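Ornent Worktop Oil and Care Kit

Sold as a set: one tin of oil, two lint-free cloths, one fine abrasive pad
Made in Nirkport
For solid wood worktops, chopping boards, butcher's blocks and wooden spoons
Page last revised June 2021

About this product

Ornent is a clear oil for wood that comes into contact with food. It soaks into the surface and leaves no film, so there is nothing to chip or peel when a knife goes across it. It doesn't stain the wood, though most timbers will look a shade darker after the first coat and stay that way. Oak and beech change a little. Walnut changes a lot, and if you want to keep it pale you should try the oil on the underside first.

The oil was first made up for the Gouveia joinery workshop, which needed something its fitters could leave behind with a customer and expect to be used. The fitters had been handing over a well-known furniture oil that took two days to harden and smelled for a week. Agnes Skjelbred mixed the early batches and still sets the recipe. It has changed once, when the thinner was taken out, and tins with the old green label should not be mixed with the present ones.

What is in the box

The tin has a screw cap with a pouring lip. Keep the card seal if you can, as it stops the threads gumming up. The cloths are cotton and can be washed once, after which they begin to shed. The abrasive pad is grey, fine grade, and should be used dry. A printed card gives the short version of the directions below.

Before you start

New wood should be bare. If your worktop has been varnished or lacquered, the oil will sit on top and go sticky, and you will have to wipe it all off again. A drop of water is a good test. If it soaks in and leaves a dark spot, the wood will take oil. If it stays as a bead, there is something on the surface already, which may be an older coat of oil or may be varnish. Old oil is fine to go over once it has been cleaned.

Wash the wood with warm water and a little washing-up liquid, rinse it, and stand it somewhere airy overnight. Boards should be stood on edge so that both faces dry at the same rate. A board left flat on a wet counter will cup, and oil won't bring it back.

Rub lightly with the pad, going with the grain. End grain can be rubbed in any direction and will need more effort. Wipe away the dust with a barely damp cloth.

Putting it on

Pour a small pool, the size of a large coin, and spread it with a folded cloth. Work it in until the surface looks evenly wet, then leave it for 40 minutes. Wipe off everything that has not gone in. This is the step people skip, and it is the cause of nearly all the letters we get about tacky worktops.

A new board needs two coats, a new worktop three. Leave each coat overnight. Oil both faces of a board and all the edges, even if you only ever cut on one side. On a worktop, pay attention to the cut-out around the sink and the strip behind the taps, where water stands longest.

The surface can be used lightly the next day. Keep hot pans off it for a week.

A word of warning about the cloths: oily cloths can heat up by themselves if they are left in a heap. Lay them flat outdoors to dry, or soak them in water before they go in the bin.

Looking after it

How often you oil depends on how you wash. A board that is wiped and dried after use can go two months or more. One that is left in the sink will look grey and furry within a fortnight. No oiled wood should go in a dishwasher.

Onion and garlic smells come out with coarse salt and half a lemon, rubbed in and rinsed off. Beetroot stains usually fade if left alone. Black marks on oak are caused by iron, often from a wet tin or a cast-iron pan, and will need sanding out before you re-oil.

Light knife marks can be left as they are. Deeper cuts hold food and should be sanded back, with the whole face taken down evenly.

Stone and laminate

We are asked about this often. Ornent is not for stone, composite or laminate, and it will leave a greasy patch on all of them. If you oil a board on a stone counter, put newspaper underneath and wipe up drips straight away. Jussara Trindade at our Clurnton shop recommends an old baking tray for smaller boards, and it does save paper.

Storage

Keep the tin upright, closed and away from frost. An opened tin lasts a year. If the oil has thickened, or a skin has formed on it, don't try to thin it - it has begun to cure and should be thrown away with household paint.

Allergy note

The oil is pressed from linseed, with a small amount of beeswax. It contains no nut oils. It is not suitable for vegans.

Buying

The kit is sold through the Clurnton shop and by post. Refill tins are sold without the cloths and pad. Larger tins for fitters come in 5 litre size and are made to order, with the next batch due in July. Unopened kits may be returned, but we can't take back a tin once the seal is broken.

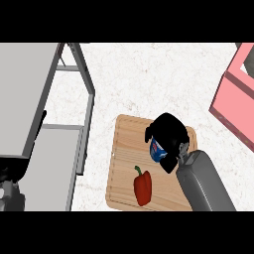
Fitters who want the 5 litre size should order by post, giving the timber and the area to be covered. We will write back if we think a smaller tin would do.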